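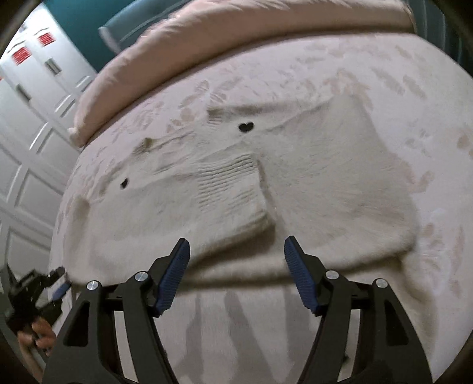 Why does cotton cloth shrink more along its length than across its width?
The lengthwise yarns are held under tension during weaving and finishing, and most of that stretch is released the first time the cloth is soaked.

Chapter 6
Dimensional Change in Woven Fabrics

A woven fabric leaves the mill longer than it would be at rest. The warp is pulled tight on the loom, and the cloth is pulled again as it is dried and rolled. Water swells the fibers and lets them slide — the yarns then return toward their relaxed length. This is called relaxation shrinkage. It differs from felting, which occurs in wool and is treated in Chapter 13.

Shrinkage is stated as a percent of the original length:

shrinkage = (length before − length after) ÷ length before × 100

Warp and weft are always reported separately. A single figure for area hides the difference between the two directions.

Section 6.2 sets out the wash test, using plain-weave cloth from the Desmet and Flotden mills. Each sample is marked with 3 pairs of points in each direction, washed, dried flat and measured again. Section 6.3 covers preshrinking by compression.

Terms used in this chapter: warp, weft, crimp, relaxed state, residual shrinkage.

Before reading on, review the table of yarn counts in Chapter 2.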